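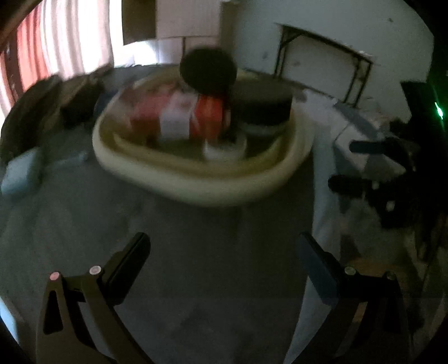 Has anyone here paid for a table at a regional trade fair in the last year, and did it pay you back? I run a small packaged food business, dry mixes and sauces, and the organizer of the Funar fair wants 656 dollars for a table in May. Right now my sample kit is a red container, a white carton and a can sitting in a cream plastic basin, so I would also have to buy something decent to display it all on. They say 4,000 people came through last time. I have no way to check that. My sales are mostly to independent shops and I want more of those, not walk-in customers.
- pantryrow

Posted 16 January 2026

dockside_mel
We did Funar twice. First year we got two shop accounts and one of them still orders. Second year nothing. The 4,000 is everyone who registers, and plenty of people register and don't show up. Ask for the list of trade buyers only. They have it, they scan badges at the door.

gravelpit
Skip it. Take the 656 and spend it on gas and samples and drive to the shops. I sell shelving and that is how I got every account I have.

pantryrow
I do drive to shops already. The problem is the owner is never in, or is in and serving someone. I leave a sample and a price sheet and maybe one in ten calls back.

gravelpit
So call ahead. One in ten is fine for cold calls anyway.

Hélène Melnyk
I disagree with gravelpit on this. Shelving is a one-time sale with a big ticket. Food is small repeat orders and the owner wants to taste it and hear the price at the same time. At a fair they have set the day aside for that. I sell tea and over 330 of my contacts came from fairs. Not all of them buy, but it's a list I can mail to.

Where you stand matters more than which fair. At Funar the tables along the back wall by the coffee are good. The side room is dead after lunch.
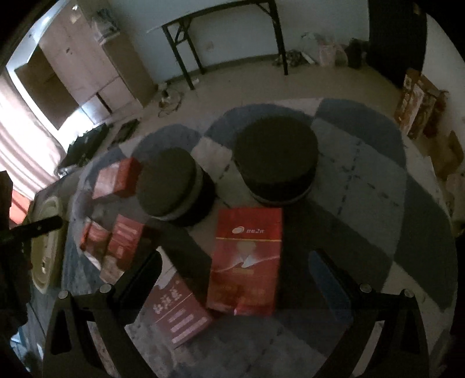 Ask for the floor plan before you pay anything and get your table number in writing. I was moved once the night before and all I got was an apology. Also ask if power is included. It wasn't for me and I had two kettles.

pantryrow
Thanks, that helps. I don't need power but I didn't know they could move you.

dockside_mel
They can, it's in the terms. I think it was section 4 when I signed.

tillroll
Has anyone tried the Girard fair instead? Smaller, but the Zerance people take a block of tables there and their members get a discount. Membership might cover itself if you do two fairs.

Océane Boychuk
I'm a Zerance member. The discount is real but you have to book through them and their block fills early. Girard is mostly services, accountants and printers and so on. For food I would pick Funar. You could also split a table. Pamell did that with a bakery and each paid half. The organizer allows it if both names go on the form.

gravelpit
Half price I could live with. Full price for one day is still too much for a small outfit.

Hélène Melnyk
Depends what an account is worth. If a shop orders every month, one good one covers the table.

pantryrow
My average shop doesn't order every month, closer to every other. I'll email them for the buyer list and the floor plan and ask about sharing. If anyone is going in May and wants half a table, send me a message. Something that isn't sauce, please.

tillroll
Do they still charge for parking on setup day?

dockside_mel
Yes. Use the lot behind the hall and walk it.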